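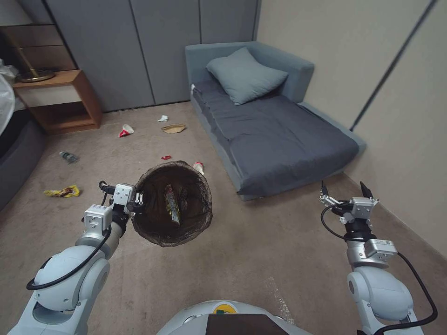 What's the fastest way to pick up a living room floor that's covered in wrappers and cups?

Carry the wastebasket to the trash. Start at the sofa, work toward the door, and vacuum only after the floor is clear.

Asked by Lucienne Deschamps, Cokdale

I do this most evenings and it still takes me 15 minutes. Carpet, one sofa bed, a small bin with a liner. Food wrappers, paper cups, bottles, bits of cardboard. Should I sort the recycling as I go or after? Also the liner keeps sliding down inside the bin.

2 answers

Wayne Kowalchuk
Sort after. Get everything off the carpet first, then pull out the bottles and any clean cardboard. Cups with a plastic lining don't go in paper recycling where I live, so check your town's list. Empty the bottles in the sink before they go in anything.

For the liner, fold a good few inches over the rim and tie a small knot in the slack at one side so it grips. Or buy the next size up. I keep 2 spare liners flat in the bottom of the bin under the one in use.

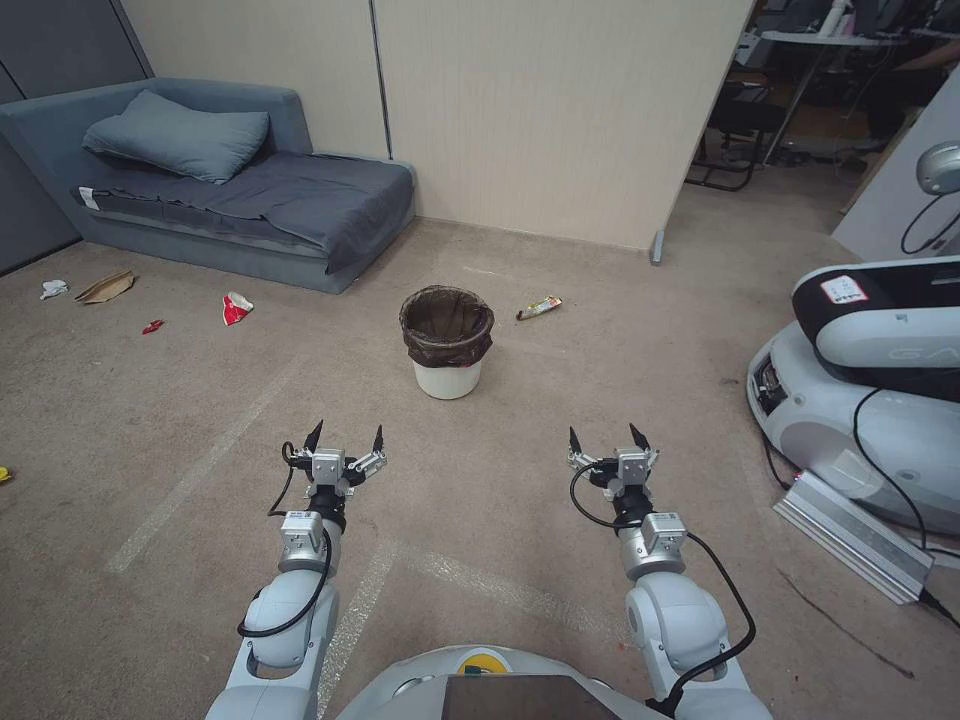

Posted by Suleiman Uzor | Gondthorpe | 2 replies

Set the bin down in the middle of the floor if you'd sooner not carry it, and pick up one side, then the other. Small scraps first, they get stepped on and pushed into the carpet. Look under the blanket on the sofa bed too, wrappers end up in there. Crush the cups or the bin fills up too fast.

Gillespie Chisholm: a big rubber band around the rim holds the liner too

Lucienne Deschamps: Knot worked, thanks.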